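Drisbridge Welcome Places: data card

Print this page | E-mail this page
0 comments | 2 shares

# Drisbridge Welcome Places

## Summary

Drisbridge Welcome Places is a table of free and reduced-price places on courses and activities offered to newly arrived residents of Drisbridge, including people seeking asylum, refugees and people joining family members. It is published by the town's Inclusion Service and is revised each January.

The current release holds 1,116 rows. Each row is one place offered on one course in one term. A place that was offered and not taken up is kept in the table and marked as such.

No row relates to a named person, and the table cannot be used to follow an individual from one course to another.

## Why the data is published

The Welcome Places scheme lets residents join ordinary classes alongside other local people during their first months in the town. Referral agencies, schools and neighbouring councils have asked for a plain record of what is on offer, where it takes place and how quickly places are filled. The same table is used by the Inclusion Service when it plans the coming year.

## Files

- `places.csv`: the main table
- `venues.csv`: one row for each venue, with ward and step-free access
- `codes.csv`: the meaning of every code used in the main table
- `CHANGES.md`: corrections made between releases

All files are in UTF-8. Dates of terms are given by year and term name only.

## Fields in the main table

| Field | Meaning |
|---|---|
| `place_id` | Serial number, not reused between releases |
| `term` | Spring, summer or autumn, with the year |
| `activity` | Code for the type of course |
| `venue_id` | Link to the venue table |
| `language_help` | Whether an interpreter or bilingual helper was arranged |
| `childcare` | Whether childcare was offered at the venue |
| `status` | Taken up, declined, or not filled |
| `route` | Self-referral, school, health service or other agency |

A blank in `language_help` means that the question was not asked. It should not be read as "no".

## How the data is collected

Course providers complete a return at the end of each term. Most returns come from the Padosen Centre, which runs language, cookery, sewing and practical skills classes, and from Enache House, where the advice sessions and the parents' group are held. Smaller providers send their figures by post, and these are entered by Inclusion Service staff.

Every return is checked against the booking register. Where the two disagree, the provider is asked to confirm the figure, and the register is used if no reply is received before the release is closed.

Activity codes were redrawn two releases ago. Repair, basic electrics and home maintenance had been recorded under a single code and now have one each. Earlier rows have been recoded where the course title made this possible. In 70 rows it did not, and these carry the code `PR0`.
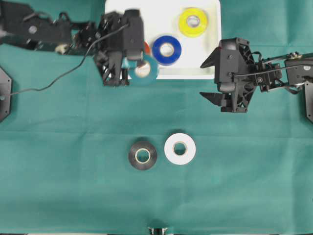

*Rolls of electrical tape in a white tray, on a green cloth.*

## Disclosure control

Age, nationality and immigration status are not collected for this table. Venues with very few places in a term are grouped by ward. Free-text comments made by providers are removed before publication, as they sometimes mention family circumstances.

Users must not combine the table with other sources in an attempt to identify any person or household.

## Known limitations

- The table records places offered. It does not show attendance after the first session.
- In 55 rows the referral route is missing. Most of these relate to the Brutano Road annexe, where a paper form without that question was in use during one summer term.
- Waiting lists are held separately by each provider and are not included.
- Activities run by faith groups and sports clubs outside the scheme are not covered, so the table should not be treated as a full account of provision in the town.

## Licence and citation

The files may be copied, adapted and shared, including for commercial purposes, provided that the source is stated. Please cite as: Drisbridge Inclusion Service, *Drisbridge Welcome Places*, January release.

## Corrections

Errors may be reported through the contact form on the Inclusion Service page, quoting the `place_id` of each row concerned. Corrections are listed in `CHANGES.md` and carried into the files at the next release. Providers wishing to amend a return should write to the Service directly and should not use the public form.

Share this page | Print | E-mail

Related items

- Drisbridge Welcome Places: guidance for course providers
- Step-free access at Drisbridge venues
- Applying for a place at the Padosen Centre
- Interpreter bookings: notes for referral agencies
- Enache House: advice session times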